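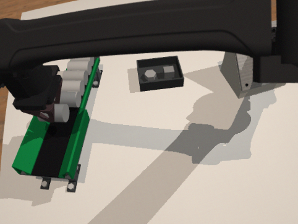
Cylinders off a conveyor: comparing grippers and camera views in simulation

Gallery posted 26/01/2025

We spent a good part of January moving plain gray cylinders off a little green conveyor, and I can tell you that I enjoyed it far more than a grown adult should! The whole cell lives in the simulator: a black arm, a two-finger gripper, a tray to one side, and as many viewpoints as we cared to set up. The idea was to try the Varnedov finger model against the older Branico one, and to find out which cameras are worth keeping when the Orar controller has to decide where to grab.

Picking from the far end of the belt, with the fingers closed around the last cylinder in the row. We ran 200 picks with each set of fingers, and I watched a silly number of them with a mug of tea going cold beside me.

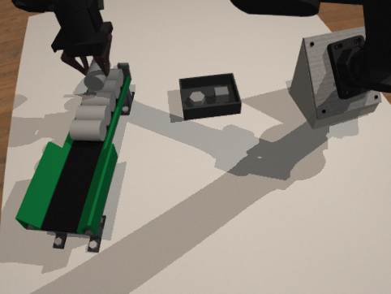
The Branico fingers were happiest when the row was spread out a bit, while the Varnedov pair coped better with a tight queue, though they did like to nudge the neighbor on the way in. We ended up slowing the last part of the approach for both, so the comparison would be fair.

Next comes the wide room view, with the arm at its table and two more arms standing further back and off to the side. It's no use for fine alignment (the parts are tiny from there), but it's lovely for checking that the elbow has space to swing.

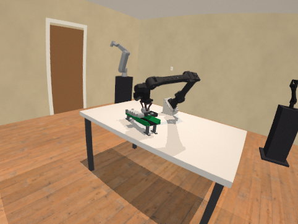 Teshome wrote in to ask whether we had tried a softer fingertip before slowing anything down, as a little give in the contact settings had cured the nudging on a similar setup. A fair point, and it's on the list for the next round, along with a longer belt if we can find the patience.

Last is the wrist view, round as a porthole, with both fingers in sight and a cylinder between the tips. The controller got 500 training runs with this camera and 400 without it, so please don't read too much into our scores yet. 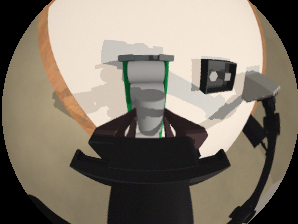

One reader said the wrist camera would be the last thing they'd give up, but that they would always pair it with a fixed view, for the moments when the part in the fingers hides the next one. We're keeping both for now, and the settings files will go up once I've tidied my notes.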